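About Komo

Who we are. What we do. How we do it, mostly, as that's the bit people write in and ask about.

Komo is a small firm in Koscombe. We write working rules for people who record everyday jobs by hand so that robots can learn from them. We also do a fair bit of the recording ourselves -- wouldn't trust a rulebook written by people who never had to follow it.

We don't build robots. Get asked weekly. The arms and grippers come from our clients, the software too. Our end is the people end: what the person doing the job should do with their hands, how long for, what they get paid for, when they can stop. And then the paperwork that goes with each recording so whoever trains on it knows what they've got.

How it started

Started with one long contract, Broltik, household tasks. Folding, wiping, peeling, sorting, picking up. 295 recordings in and we found that no two people had been told the same thing. Some had been asked to go slowly. Some had been told to act natural, whatever that is. Two had been told to keep their sleeves rolled up and the rest hadn't. All good work, and very hard to use side by side.

So we wrote a sheet. One page, both sides. The sheet grew and is now the Komo Working Rules, 36 pages, and yes we know that's a lot. First seven pages are the ones that matter on the day. Rest is reference.

What's in the rules

Short version. Full one goes to anyone who asks.

Real jobs only. If the task is cleaning a pan the pan should need cleaning. We don't set up pretend mess where real mess will do. Where something has to be set up it gets marked as set up in the notes.

Both hands count. A lot of older guidance talks about the hand doing the work and leaves out the one that's holding everything still. Machines learning from that end up chasing things across the table. Our note-takers log both hands, every time, even when one is only resting.

Small fiddly jobs get the same care as the big ones. Peeling, picking at edges, getting bits off a surface. They look like nothing and they're where most of the arguments about wording come from. Is it a peel or a scrape? When does a pinch start? We have a page on it. It has been rewritten more than any other page.

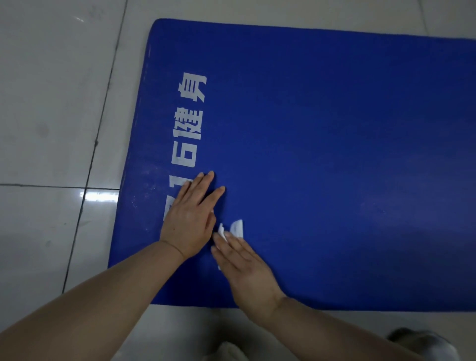
Words: the Komo standards desk, Koscombe
Page last checked 2026-05-12

Soft surfaces have their own section, new since November. Mats, towels, rugs, cushions. The old rules assumed a hard worktop and it showed. On a mat one hand often has to press flat while the fingers of the other do the close work, as with the white lettering on the blue mat on this page, and the notes need to say so. Pressing hand first, then the working hand, then what's between the fingertips. If you can't tell what's between the fingertips you write "small piece, not sure" and move on. Guessing is the one thing we send back every time.

Same goes for writing on objects. Copy what you can read, in whatever language it's in, and leave out what's covered by a hand. Don't finish the word. A note-taker who finishes the word has just told the machine it can see through fingers.

Floors. Shiny floors throw reflections and reflections get logged as spills. Check before you write "wet".

Looking after the people

This section used to be at the back. Moved it up after a client said they'd never got that far.

Floor work is hard on knees and backs. No one kneels for more than 36 minutes without a proper break, and the break is paid. Kneeling pads are offered, and if somebody says no thanks that is fine too. Anyone can stop a recording at any point and doesn't have to give a reason. Stopped recordings are paid in full.

Faces, post, family photos, house numbers: kept out where we can, removed before anything leaves the building where we can't. Hands are personal as well. People have scars and tattoos and they should be asked, not told. Consent form is one page in plain English, also in large print. You can take your consent back later and we'll pull the recordings we hold and write to the client to ask for theirs to be deleted. In writing, with a copy to you.

Checking

Every recording is looked at by a second person who wasn't in the room. They get the video and the notes and mark anything in the notes they can't find in the video. Batches need at least 80 clean out of every hundred before we release them, and the others get fixed, not binned. We used to bin them. Wasteful, and the awkward ones are often the most use.

We also keep a list of our own mistakes. It's sent out with the rules. Most recent entry is a whole batch where left and right were swapped becuase the camera feed had been mirrored.

Where the rules are used

Broltik still use them for all household work. The Huaranga project took the soft surfaces section and reworked it for textiles, with our blessing, and sent back a better glossary than ours which we have since nicked. A few training colleges have copies. You don't need a licence. Change what you like, just don't call the changed one Komo.

Working with us

We're at Koscombe, ground floor, step-free, bell is on the left and you do have to lean on it. Visits by arrangement. If you want to do recording work there's a short paid trial, no experience needed, reasonable patience is. If you're a client, please send the task list before you ring, it saves us both an hour.

Comments on the rules are welcome all year, and we read them all togther each November and put out the new version after that. Say which page you mean.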